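Draft line pouring foam, taproom 2, Vurkovside
Status: open, waiting on distributor
Category: draft system / glycol

Hi all, and sorry in advance for the length of this one. The Forkthorpe pale has been pouring nearly all foam since the lunch rush. The other beers on the wall are pouring beautifully, so I don't think it's the chiller.

What I've tried so far:
Swapped the coupler for the spare. No change.
Took the faucet apart, cleaned it, put it back with a new washer. A little better for two pints and then right back to foam.
Checked the regulator, which is holding where we always keep it.
Moved the line to a keg of the Alcantara stout just to see, and it poured fine — so now I'm leaning toward the keg itself. It's number 169, from the June delivery, and I do wonder if it sat out on the dock longer than it should have.

The keg has been in the cold room since early afternoon and I'll leave it alone overnight. We've dumped more beer than I'd like, and our regulars have been very sweet about switching to the stout. 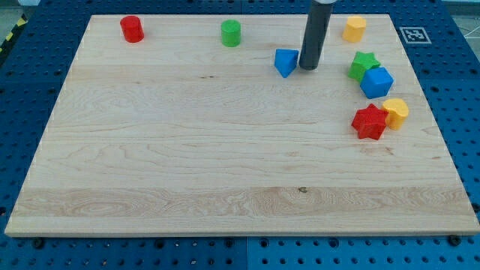 Reply from Farkthorpe Draft Support: Thanks for being so thorough, it saves us a lot of back and forth! A warm keg would fit everything you've listed. Please give it a full night in the cold before tapping again, then pour a pitcher and take the temperature of the second glass. If it still foams, tag the keg and we'll credit you 100 percent.

Will do, thank you! I'll update in the morning before we open.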